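Griet Wouters folds carrier bags for an hour a week and would like you to do the same

The shop is called Altham and it sits between a dry cleaner and a place that sells mobility scooters. I had been told it was the future of household tidiness. It has a counter, a kettle and, along one wall, a set of narrow drawers full of folded plastic bags.

Griet Wouters opened it in August. She sells storage boxes, drawer dividers and a sort of upright bag holder called the Fuklow, but what people come for is the evening class, in which she teaches them to flatten, fold and file the carrier bags they have been stuffing under the sink for years. It costs 30 pounds. I asked her whether that was a lot of money to be shown how to fold a bag.

"People pay more than that for a haircut," she said. "And the haircut's gone in six weeks."

I said the folding might be gone in six weeks too.

"For some of them, yes. I can't go home with them."

She has a dry manner that I liked more than I expected to. She worked for years in the stockroom at Brouwer, the curtain people, and says she learned there that soft things are harder to store than hard ones. "A box tells you where it ends. A bag doesn't. You press it down here and it comes up there." The thin ones are the worst, she said, because they hold on to air and slide off each other.

Her method goes like this. The bag is laid flat and smoothed from the base towards the handles. It is folded lengthways into a strip, then the strip is folded up in triangles until only the handles are left, and these are tucked in. It takes her a few seconds. It took me a good deal longer, and mine sprang open on the counter while we were talking about something else.

"You left air in it," she said.

Her partner in the business, Henk Verstraete, does the accounts and is less of a believer. He keeps his own bags at home inside another bag, on a hook. "It works," he said, when Griet had gone to fill the kettle. "I know where they are. They're in the bag." He put the number of bags in the drawers at 121, and told me this as though it were a complaint.

My real doubt was a different one. If the trouble is that we have too many carrier bags, then a tidy drawer with room for more of them seems an odd answer. You could stop taking them. I put this to Griet twice, and the first time she talked about drawer depth.

The second time she put down her cup. "All right. Yes. If everyone stopped, I'd be pleased, and I'd sell dividers for socks. But they're already in the house. You can't refuse a bag you took in last year."

She gets them out for beginners one at a time, and starts with the flimsy printed sort, the kind with a cheerful message on it that comes home with a takeaway.
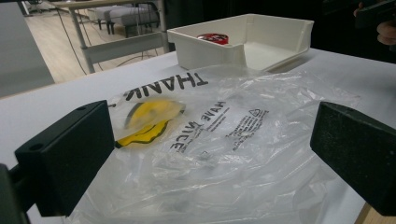
A smiley bag on the white table, with all its creases still to come out.

I asked whether she ever felt sorry for the slogans, all those thank yous folded out of sight. She looked at me for some time. "No," she said.

Kwaku Dogbe, who took the class with his sister, told me on the phone that he had done every bag in the kitchen that same night and hadn't touched the drawer again. "It looks very good," he said. "I don't want to spoil it. So now the new ones go under the sink."

When I repeated this to Griet she laughed, though not for long, and wrote something down. There is to be a second class, for people who have finished the first. I have not asked what it costs. My own bag is on my desk as I write, and one corner has come undone.

Comments (4)

Floor Verstraete: Henk is my uncle and I can confirm the hook.

lendasell_fan: 30 quid!! Lendasell has loads of drawer dividers second hand, just saying

Joris Jansen: The triangle fold is fine but you can't tell afterwards if there's a hole in the bag. I found that out with a bag of onions.

Floor Verstraete: @Joris hold it up to the window first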